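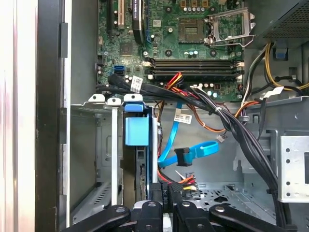 Let people mend their own things

By Joanne Yeoman
27/05/2025

My mother kept a biscuit tin of fuses, odd screws and bits of flex on the shelf above the boiler, and when something in the house stopped working she would get it down before she did anything else. I thought of that tin in October, when our kettle gave up and my daughter had a new one in her online basket before I'd so much as found a screwdriver.

I don't blame her. The kettle was a Todano, held together with screws that fit no tool I own, and the nearest shop that would look at it is over in Grindovton, which is two buses and most of a morning. They wanted more to open it up than the new one cost. So off it went, and I felt rotten about it for days.

What I'd like, and I know I go on about this, is for things to be made so that an ordinary person can get inside them. An old desktop computer is a lovely thing in that respect — you take the side off and there are the memory slots with their little white clips, all waiting to be got at. You may not know what you're looking at (I mostly don't), but you could learn, and a neighbour could show you.

We used to have evening classes for this sort of thing. I did one that ran for five weeks and came home able to rewire a lamp, which I then did to every lamp we had, whether it wanted it or not! I'd put those classes back tomorrow, and I'd have the makers sell us the parts at a fair price too.

176 shares
4 comments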